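Notes on the Suture Practice Room, Stusville

Readers of this blog will know that I have kept a record of our skills sessions at Stusville since I took over the programme from Alun Jenkins. The entry for 15th August concerns the practice pads and the threads used on them, together with some housekeeping matters that were raised at the close of the day.

Participants are reminded that each incision is to be closed with interrupted stitches, evenly spaced, before any attempt is made at the next. Tails should be trimmed short, although a tail left long is easier for the assessor to find. Haf Humphreys has asked that both thread colours remain in use – the dark for the upper incision and the grey for those below it – so that work may be reviewed without reference to the sign-in sheet. I support this view. My own eyesight is no longer what it was, and grey thread on a stained pad is a trial under a bright centre light.

Cledwyn Gape has ordered 127 replacement pads from Skisine, to be stored in room 6. Please do not open a new carton until the old one is finished.

The desk, and the pad with stitches placed:
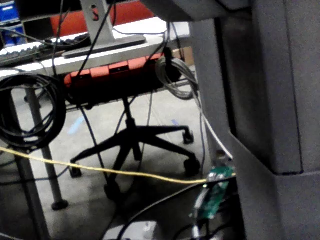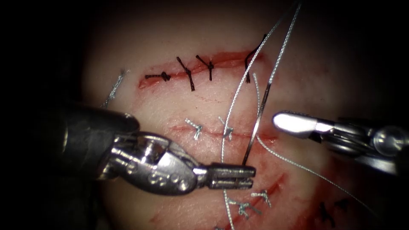
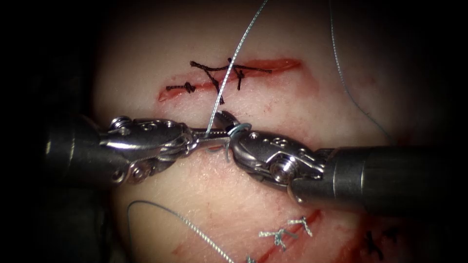
Matters for September

The cables at the desk are to be coiled and hung at the end of every session, and chairs pushed in under the desktop. Matěj Dvořáček will circulate a revised booking form. Emrys Gethin has kindly offered to repeat his talk on knot security for those who were on leave, and I would encourage all new members to attend.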